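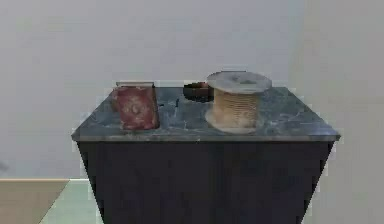

Simulador Lollix - vale a assinatura?

bobina_fria
Boa tarde a todos. Português não é a minha língua materna, peço paciência. Comprei em fevereiro a licença do Lollix, com o pacote de cenas de mesa da Ustell. Paguei 393 euros pelo ano. Quero treinar tarefas de pegar e colocar antes de gastar dinheiro com um braço verdadeiro. Na cena que abri primeiro há uma bancada de mármore cinzento, uma caixa vermelha, um prato escuro e pouco profundo atrás e uma bobina de arame. O pacote traz 174 objetos e carrega depressa. A minha dúvida é a bobina: a aba de cima é mais larga do que o arame enrolado, e não sei se o modelo de colisão respeita isso ou se usa um cilindro simples.

mesa_torta
Usa um cilindro simples. Na versão que tenho, os dedos param no ar antes de tocar no arame. Pedi reembolso.

Histstead
Discordo do colega acima. O cilindro é só a opção de fábrica. Nas propriedades do objeto muda-se para malha decomposta e a aba passa a contar. Fica mais lento, mas para três ou quatro objetos não se nota.

mesa_torta
Por 393 euros eu não devia procurar isso num menu. O pacote da Kaczmarczyk custa 294 e já vem com as malhas certas.

Histstead
Vem com 39 objetos. Não é a mesma coisa.

bobina_fria
Obrigado aos dois. Mudei para malha decomposta e agora posso planear a pega por baixo da aba - era o que eu queria. Sobre o aspeto tenho ainda uma queixa: as texturas são moles. A caixa tem na frente uma mancha clara, quase redonda, que parece um emblema, mas não consigo ler nada. Para quem treina com visão, isto é um problema?

pino_de_aco
Depende. Se a política só precisa de localizar a caixa, chega. Se precisa de distinguir rótulos, eu trocava as texturas pelas minhas. O formato é aberto.

mesa_torta
Mais uma coisa que o cliente tem de fazer sozinho.

bobina_fria
Compreendo a crítica, mas vou ficar com a licença até ao fim do ano. Alguém sabe se a Ustell aceita pedidos de objetos novos? Preciso de bobinas de outros diâmetros.

pino_de_aco
Aceita, pelo formulário do suporte. A mim responderam no mesmo dia, às cinco da tarde.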